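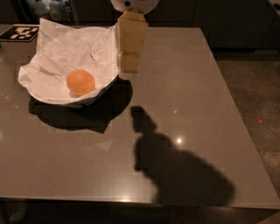 Driromitz, November

Hi Aatos,

You asked for something shorter than the last report, and I've tried, but a lot has happened with the awards night so you're getting the long version again. Grab a coffee.

First, the thing I know you want up top: the Sultana Screen Awards are still on, still at the Bindmont, and we are inside the budget Boltach gave us. I had a bad week in the middle where I thought we wouldn't be, and I'll get to that.

Nominations. We closed the public round at midnight as planned and ended up with 2,340 ballots, which made me whoop out loud in a parking lot. Last year's online form kept timing out on phones, so this year we went with a plain one-page form and no login. It meant more cleanup on our end (Dinesh spent two evenings pulling duplicates, and I owe him dinner), but people finished it. The soap category drew by far the most votes, same as always. Best Newcomer was close enough that I asked for a recount, and the recount agreed with the first count, so I'm leaving it alone!

The jury has watched everything except two of the TV movies. One of those came to us without subtitles and we're waiting on a new file from the distributor. If it isn't here by the time the jury meets, Dinesh and I think the film should stay in and the jury should get an extra few days. I'd like your OK on that, because it pushes the engraving order back and the engraver charges for rush work.

Red carpet. We have 81 confirmed arrivals, counting hosts and presenters and leaving out plus-ones. I've scheduled them in blocks so that the big soap casts don't all pull up together and bury the people from the smaller shows. Two publicists have already asked me to move their clients later. I said yes to one (she's coming straight from a shoot) and told the other I'd think about it, and I'm still thinking about it.

The carpet itself is staying dark green. I know you liked the idea of white. We laid out a sample of white in the lobby and it showed every shoe print, plus the photographers told us the flash bounce would wash out anyone in a pale dress. Green looked great in the test shots.

Now the bad week. The livestream company we booked in spring wrote to say they'd double-booked the night and could only send us half a crew. I called everyone I could think of. The replacement costs more, but they're bringing their own switcher and they don't bill for the rehearsal day, so once I took the switcher rental out of the budget we landed just under the original line. The new contract is signed and a copy is in the shared folder with the other vendor paperwork. I did not sleep much that week and I'd rather not do it again.

Seating: 200 seats for the dinner, and I'm holding 27 of those for your people at Boltach. Could you let me know if that's too many? The network side has been asking for extras and I'd love to have a few to hand out. Please also send me meal choices when you send the names. The hotel wants both together.

Music is half settled. The house band has the walk-on tunes and the dinner set. The singer for the In Memoriam segment wants to do a ballad that runs almost five minutes, and the segment is cut to three. She's lovely about it, but she doesn't want to drop the second verse. Dinesh's idea is to bring in a few more clips from the early days of the network and let it run to four. I've asked the archive for tapes.

Press has been kinder than last year. The entertainment sites picked up the nominee list within the hour, and most of the chatter is about who got snubbed for Best Actress, which I'm taking as a healthy sign. Nobody has complained about the ticket prices so far.

What I need from you:

Your OK on the jury extension
Names and meals for the Boltach seats
The new version of your logo (the one we have still has the old tagline on it)
A yes or no on whether you're presenting Best Series yourself

Next payment is due once the stage plan is approved. The plan is with the hotel now, and they want the side ramp made wider before they'll sign off, so our builder is redrawing it. I'll send the invoice along with the approved version.

Talk soon, and call me any time after 10 a.m.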